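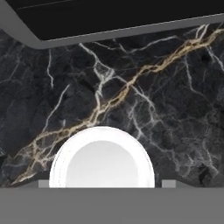
3 min read

Home Forums Simulation Manipulation Members Log in

We use cookies to keep you signed in. Accept Settings

Texture swaps and the close view – result from the Ledbridge kitchens

rcarbone
2024-08-31
Posting a result I'd like people to pick at. We train a reaching policy in simulated kitchens with two camera inputs, a close one and a wide one. In May we started swapping wall and counter materials between episodes while leaving the layout alone. There are 16 layouts and 5 seeds per setting. Without the swaps, success on held-out materials was 57 percent. With the swaps it went up on every seed.

The part I didn't expect is where the failures sit. Black marble with the gold vein is the worst material we have, with swaps or without. In the close view the stone takes up most of the picture, and the white round piece at the bottom is about all there is to go on.

pgrewal
How do you know it's the material? You changed what the close camera sees, but you also made every episode different from the last one. Any extra variety could give you that gain. I would want a run where you swap only the cabinet finishes and leave the stone fixed.

rcarbone
Fair. We have that for one layout only, and the gain was smaller. I didn't report it because it's one layout.

madhu_n
Does the wide view have the same problem? We use Sondura for our renders and the wide camera hardly cares what the wall is.

rcarbone
Much less. Here's one from the wide side. 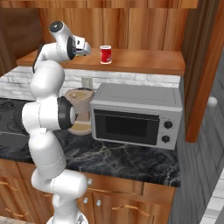
Wide view, gripper facing the red cup on the shelf.

rcarbone
The cup stands out against the wood, and the brick behind the counter is plain. If I drop the close view at test time the policy still reaches, but the last bit of the approach gets sloppy.

ochauhan
I disagree with the conclusion people will take from this. You're going to see "randomize textures" and stop there. Our group tried the same thing with the Prajapati scenes and the gain went away once we fixed the lighting. Strong veins under one fixed light are an easy thing for a network to memorize. Did you vary the light?

rcarbone
No. Light is fixed in all of these.

ochauhan
Then I'd call it half a result.

elsie_h
That's a bit harsh – he gave the seeds and the layouts, which is more than most threads get. I agree on the light though. Also, please report the marble separately from the average. An average across materials hides exactly the case you're describing.

pgrewal
Seconding the per-material table. And keep the layout split the same so the old numbers still compare.

rcarbone
OK. Light variation and the fixed-stone run are next, same layouts, same seeds. I'm moving the jobs to the Jultmont machines, so it will take a while. The per-material table I can post sooner.

madhu_n
Could you put the config up with it? I'd like to run the light part on our side too.

rcarbone
Yes, I'll attach it to the table post.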